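Wood Materials and Workholding
Handout 4: Solid panels, grain direction and layout on the perforated bench
Instructor: Elínborg Ásgeirsdóttir
September 28, 2021

Read before the bench session. Bring the Kárason notes on moisture movement; sections 2 and 6 are assumed here and will not be repeated.

1. Scope

The last handout dealt with boards on the rack. This one covers a panel once it is on the bench: how to read its face, how to support it, and how to mark positions on it without damaging the surface. Cutting and edge jointing are in Handout 5.

2. Terms

Face: either of the two large surfaces. The reference face is the one you measure from. Mark it in pencil on the underside of a corner if the face itself is to stay clean.

Edge: the narrow surface running with the grain.

End: the narrow surface running across the grain. Ends take up finish faster than faces and usually dry darker.

Figure: the visible pattern on the face. Figure is produced by growth rings, grain direction and the angle of the cut. It is a description of appearance and should not be used as a synonym for grain.

Run-out: the condition in which fibers leave the face at an angle instead of lying parallel to it. Run-out is the usual cause of tearing under a plane.

3. Reading the face

Set the panel so that its long dimension runs left to right in front of you. Look along the face at a low angle, first from one end and then from the other. Note the following on your sheet:

Direction of the main grain lines relative to the long edge.
Bands where the figure widens, swirls or changes direction.
Knots, including small ones. Record distance from the nearest edge and nearest end.
Dark streaks. State whether they follow the grain or cross it.

A pale wood such as maple shows these features weakly under overhead light. Move a side lamp across the face if you are unsure. Grain around a knot turns even when the knot is very small, and the disturbed region is always larger than the knot. Treat the whole band as difficult for planing purposes. It causes no trouble for layout work.

4. Support on the perforated bench

The bench top carries a regular grid of holes for dogs and hold-downs. For layout the panel lies flat on the top with no clamps. Check for rock by pressing at opposite corners. If the panel rocks, turn it over and check again; a panel that rocks on one face and sits still on the other is cupped or twisted, and this goes on the sheet.

Leave a margin of holes clear on all sides so that dogs can be added later. Sweep the bench first. Chips collect in the holes and work their way up under the panel when it is moved.

Use the grid for rough alignment only. Line up the near edge with a row of holes by eye, then measure from the panel's own edge. The Ploltero bench and the older Warneo bench do not share the same hole spacing — measurements taken from one grid cannot be carried to the other.

5. Position marking with blocks

Pencil lines on a pale face have to be removed before finishing, and erasing polishes the wood unevenly. For trial layouts we use the small plastic shape blocks in place of pencil. Each block stands for a position on the plan. Color and shape are both part of the code, so a green cylinder and a red cylinder are different marks, as are a green star and a red star.

Set blocks down; do not slide them. Some of the tops are textured and will scratch a soft face if a block is turned over and dragged. Keep blocks off the figured band where possible, so that the grain stays readable while the layout is being discussed.

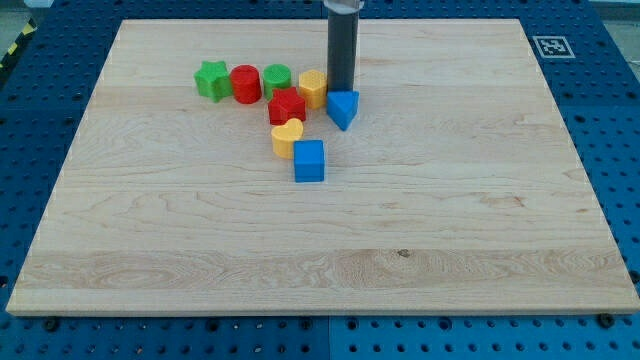 6. Recording the layout

Take all coordinates from the near left corner of the panel. The long edge is the x direction. Measure to the center of cylinders and hexagons, to the center of the star for stars, and to the forward corner for triangular blocks. State on the sheet which convention was used if you depart from this.

Work in millimeters. Accuracy of 2 mm is sufficient for a trial layout. A block may stand up to 6 mm off its planned position before the layout has to be reset, provided the offset is written down.

Sketch the panel in plan, with the sides parallel. Students working from a photograph tend to copy the taper produced by the viewing angle — correct for this before entering any dimension.

7. Common errors

Measuring from the bench grid instead of the panel edge.

Calling the darker exposed wood of an edge a stain. Check it against a fresh cut before recording a defect.

Recording a block by color alone. "Green" is incomplete where more than one green shape is in use.

8. Exercise for the bench session

Work in pairs. Allow 20 minutes. One student reads the face and completes the grain sheet; the other sets out the Kurneck plan with blocks and records coordinates. Exchange sheets and check each other's figures before clearing the panel. Both sheets are handed in with both names on them.

Reading for Handout 5: Kárason notes, section on edge preparation, and the table of cutter angles at the back.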